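How to Fold a Button-Up Shirt Flat for a Drawer or Suitcase

By Leanne Cheetham
Sep 16, 2025

142 shares
2 comments

A button-up shirt is harder to fold than a T-shirt. The collar is stiff, the sleeves are long, and the button side is thicker than the other side. If you fold it the way you fold a T-shirt, you get a lump at the top and a crease across the chest.

The method below makes a long, flat rectangle first. From there you can leave it flat for a wide drawer, fold it once more for a shelf, or fold it in thirds for a suitcase. It works for cotton, flannel and most blends. Very slippery fabrics are better on a hanger.

What you need

A table or counter that is bigger than the shirt. A bed will do, but it gives under your hands and the folds come out crooked. You also need a tray, a basket or a cleared spot at the back of the table for finished shirts. Keep it out of your way so you aren't reaching over it with every sleeve.

You don't need a folding board. I bought one from Givora a few years back and it was too narrow for men's shirts. It lives behind the dryer now.

Before you start

Make sure the shirt is fully dry, especially the collar and cuffs. Those take longer than the rest. If you iron, iron first and let the shirt cool on a hanger for a few minutes before you fold it. Warm cotton takes a crease very easily.

Fasten the top button, one in the middle, and the bottom one. You can do them all up if you like, but three is enough to keep the front from shifting. Unroll the sleeves and button the cuffs if they tend to flop. Empty the chest pocket. Run your hand down the front to check that the button strip is lying straight from collar to hem.

Folding the shirt

Step 1. Lay the shirt face down with the collar at the top. Smooth it from the middle out to the sides. Pull gently at the hem to straighten the back. If there is a pleat below the yoke, press it flat with your hand so it lies the way it was sewn.

Step 2. Pick a fold line on the left side. It should run from about the middle of the shoulder straight down to the hem. Fold that side in toward the center of the back, sleeve and all. The sleeve will stick out across the shirt.

Step 3. Turn the sleeve down so it runs along the fold you just made. The cuff should point at the hem. If the sleeve is longer than the shirt, turn the cuff back up so it stays inside the edge.

Step 4. Do the same on the right side. Check that both folded edges are parallel. If the shirt is wider at the bottom than at the top, open the second side and do it over.

Step 5. Fold the shirttail up a few inches. Most button-ups have a curved hem, and turning it up gives you a straight edge to work with.

Step 6. Bring the bottom edge up toward the collar and stop just below it. Don't cover the collar. Turn the shirt over so the front faces you, and pat it down from the middle toward the ends.
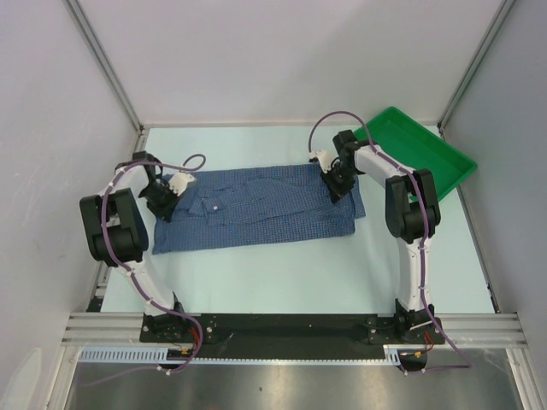 Small checks and plaids are useful when you are learning. The lines in the cloth show you right away if a fold has gone off at an angle, and you can follow one line of the pattern from top to bottom when you make the side folds. With a solid color you have to judge it from the edges. My sister-in-law, Carol Pilkington, learned on gingham for that reason and still folds those first to get her hand in.

A few small wrinkles in the top layer don't matter. They drop out when the shirt is worn. The ones to fix are on the inside, where the weight of the other shirts will press them in. If you feel a ridge under your hand, open the last fold and smooth it.

Stacking and storing

Drawers: stack the shirts with the collars at alternating ends. Collars are the thickest part, and if they all sit on the same side the pile leans. I keep no more than six in a stack.

Shelves: fold the shirt once more if the shelf is shallow. Put the folded edge facing out.

Suitcases: fold in thirds and put a pair of rolled socks inside each collar so it holds its shape. Shirts go in last, on top of the heavy things. Unpack them the night you arrive and hang up whatever you plan to wear first.

Common problems

The collar gets squashed. You are folding too high. Leave more space below it.

There is a crease down the front. The side folds came in too far. Make the folded shirt a little wider.

The sleeves slide out when you pick it up. Put your whole forearm under the shirt when you lift it, or tuck the cuffs under the turned-up hem in Step 5.

The button strip is wavy. It probably dried that way. Pull it straight by hand while the shirt is still damp next time, before it goes on the line.

2 comments

Tracey Staniforth
I always folded with all the buttons open and wondered why the fronts slid around. Three buttons fixed it. Does this work for short sleeves?

Leanne Cheetham
Yes, Tracey. Skip the cuff part in Step 3 and lay the sleeve flat against the side.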